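# About Us

Hi, and thanks for clicking over to the page that most people skip! I run Hiebert Surfaces, a small shop in Tomberg that does plain, pale worktops, shelves and wall panels. Whites, off-whites, bone, a gray so light you'd call it white until you set it next to a sheet of printer paper. If you want speckles or marbling, there are plenty of good shops for that and I'll happily point you to one.

I didn't set out to be the pale surface person. I had a job in the order office at Hollik, the old kitchen supplier out past the rail yard, and what I noticed was how many calls were about white. It was too blue, or too yellow, or it didn't match the door fronts that had come in the month before. I started keeping swatches in my desk drawer, then in a shoebox, then in a filing cabinet my boss very kindly pretended not to see. When Hollik closed I took the cabinet home with me (with permission, I should add) and it's still here, next to the kettle.

The collection is up to 1,987 swatches now. I'd love to get to 2,000 before the end of the year, so if you've got an odd offcut in the garage, please bring it by. I'm serious! I have 221 that I'd call white-gray, and I can get pretty worked up about the differences between them. My family has asked me to stop doing this in restaurants.

## What we do

Mostly kitchens and laundry rooms, plus a fair number of craft rooms and workbenches. You come in with a paint chip or a cabinet door or just a feeling, and we put samples down on the big table by the window. Then we send you home with three or four of them and you live with them for a week. Look at them in the morning, look at them at night with the lamps on, put your coffee on them. The one you liked in the shop is very often not the one you order.

We cut everything ourselves in the back room. Edges get sanded by hand, and if you have kids we'll round the corners a bit more for no extra charge - just say so when you order.

Our house finish is called Pikton. It's a matte finish, and I went back and forth on it for most of a winter, driving everyone nuts, because I wanted something that didn't glare under a bright light but still wiped down easily. It comes in sheets and cut panels, and it's what we have on our own counters here, coffee rings and all.

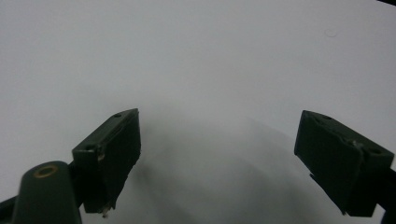 Light is the other thing I go on about. A pale top picks up whatever is near it, so a green wall will turn it a little green, and a red rug will make it look like it's blushing. We keep a bunch of painted boards behind the counter so you can prop one up next to your sample and see for yourself. Bring a photo of your room too, though I'll warn you that phones are terrible at white.

## Coming to see us

The shop is at 225 Mill Road, in the low brick building with the yellow door. Parking is around the back and the ramp is on that side too. We open at 9 in the morning and close at 4, and the best daylight is before noon if you're choosing a color. We shut for two weeks in September, when I go looking for swatches and call it a vacation.

You don't need an appointment to browse. If you'd like us to measure up at your house, send a note through the contact form with a rough sketch, and please mark where the sink goes.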